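Numuno Community Help
Kitchen and Countertop Automation > Buying Advice

Is the Pronley practice package worth it for a small cooking school?

Posted by Margarida Patrício, 08/10/2025

Hello everyone, and thank you in advance for reading, because I tend to write long. I run a small cooking school with my sister, and for a while now we've been talking about offering an evening course on kitchen robots. A good number of our regulars are retired engineers or parents of teenagers who are curious about this stuff, and they ask me about it between the bread and the soup. I know food. I don't know robots, though I did manage to get through the beginner tutorials without crying.

What I'm looking at is the Pronley practice package. As I understand it, you get the simulator, a set of ready-made kitchen counters and objects to work with, and a year of help by email. The seat license is $145 per person for the year. There's also a classroom plan at $1166, and the sales page says that one covers up to 32 seats. You don't buy any hardware at all, which suits us fine, as our one spare room already has the chest freezer in it.

My worry is whether people will feel shortchanged. They'd be paying for an evening class and looking at a screen the whole time. I've been using the trial at home, on the marble counter layout, and I have to say I got more absorbed in it than I expected. The first evening I made tea and forgot to drink it. The exercise I've been stuck on has one arm with a four-fingered black hand on the left, a white tray with a raised rim in the middle of the counter, and a round grey-and-white container off to the right with all sorts of colorful things heaped inside. 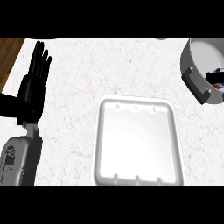 I can get the hand where I want it most of the time, but the fingers are another matter. I keep closing them all at once like a mitten, and then the thing I'm after goes skating off across the marble. My sister says I do the same with piping bags.

So I suppose I have two things to ask. Is the classroom plan good value for a group that would meet ten times at most, with maybe a dozen people? And is there enough in the package to fill those evenings without me having to build lessons from scratch? I would dearly love to hear from anybody who has taught with it. We'd like to start in December if we do it, so I have a little time but not a great deal.

Warmly,
Margarida

Bilis
Member, Teaching and Clubs group

Hi Margarida, what a lovely idea for a course! I'd sign up. I've run the Pronley package with an adult hobby group for two winters, so let me try to be useful, and forgive me if I go on a bit.

On the money first. With a dozen people at $145 each you're well past the price of the classroom plan already, so the classroom plan wins. The break-even is between eight and nine people. If you think you might end up with a group of six or seven, buy single seats and don't look back. One thing the sales page is a little shy about: classroom seats belong to your account, and you can reassign them when somebody drops out. Single seats can't be moved. In our first winter we had a couple who left for Portugal halfway through, and I'd have been glad to hand their seats to the two people on the waiting list.

As for filling the evenings, you'll have enough, but it's lumpy. The package has 10 guided lessons. The early ones are very good. Moving the arm, turning the wrist, learning to come at an object from the side or from above, all of that is explained patiently and you can more or less sit back and walk among your students. Then there's a jump, I think around the sixth lesson, where it suddenly assumes everybody is happy writing little scripts. Half of my group loved that and the other half went very quiet. What I do now is stretch the early lessons over more evenings and keep the script part as an optional corner for those who want it.

Your mitten trouble is very common! In the hand panel there's a setting called Linked Fingers, and it's on when you start. Switch it off and you get a slider for each finger. Then slow the closing speed right down, slower than feels sensible, and bring one finger in until it just meets the object before you move the others. Also check your surface friction. The marble layout is slippery by default, and if you nudge friction up a little while people are learning, they have a much nicer time. You can put it back later once they've got the feel of it.

About people feeling shortchanged by a screen, I had the same worry, and mostly it didn't happen. I did have one gentleman who told me on the first evening that he'd expected to touch something, and he had a point. I changed my leaflet after that so it says "simulated" in the first line. You might pair each session with some real cooking, seeing as you have the kitchens. Have them arrange things on a tray by hand, slowly, paying attention to which finger does what, and then go and try it on the screen. I'd have done that myself if our hall had anything better than a kettle.

Two grumbles so you have the full picture. Saving is per person and not per group, so you can't set up a counter once and push it out to the whole class. You have to export it and have each of them load it, which eats up a good part of the first evening. And it's hard on older laptops. Ask your people to try the trial at home before they pay you.

I'm happy to send you my evening plans if you message me. They're messy, but you're welcome to them.

mendes
Member

It's ok. Too expensive for what it is imo. The objects pack is small and you see the same stuff over and over. Support by email answered me in two days, once in five. If you only want to show people what a robot hand does, just stay on the trial and put it on a projector, the trial doesn't cost anything.

Margarida Patrício

Thank you both so much. Bilis, I turned off Linked Fingers last night and it's a different world. I'm still slow as molasses, but I'm no longer chasing things across the counter. I'd love to see your plans and will message you this evening. The idea of doing the tray by hand first is going straight into my notes, and my sister has already offered to make something small and fiddly for them to practice on.

Mendes, the projector is a good thought for a free open evening before we commit to anything. I'll write to Pronley and check that the trial may be used that way.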